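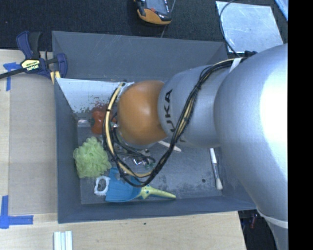
Kornard

Ticket: scratches in the grey bin
Product: Premetti storage bin, grey
Opened: October 4, 2019
Status: waiting for reply

Hello,

I bought 2 of these bins from Retance in August and I have a question about the one which stands on our wooden table. The floor of it is scuffed and on the far wall there are faint scratches. I keep mixed things inside, for example a red pepper and a green bath pouf, so nothing sharp — at least I think so.

What I tried already:
1. Washed with warm water and dish soap. No change.
2. Wiped with vinegar, left for 60 minutes. The floor looked better when wet, but after drying the marks came back.
3. Soft sponge with baking soda, only in one corner. I stopped, I was afraid to make it more dull.

The second bin has stayed in the cupboard and it has no marks.

My questions: is the surface still safe for vegetables when it is scuffed like this? And may I use the Ledesma polish on it, or is this only for shiny plastic? On the label I could not find anything about matt surfaces.

I do not ask for a refund at this moment.

Update, 4 days later: no answer yet. I washed it once more, the same result.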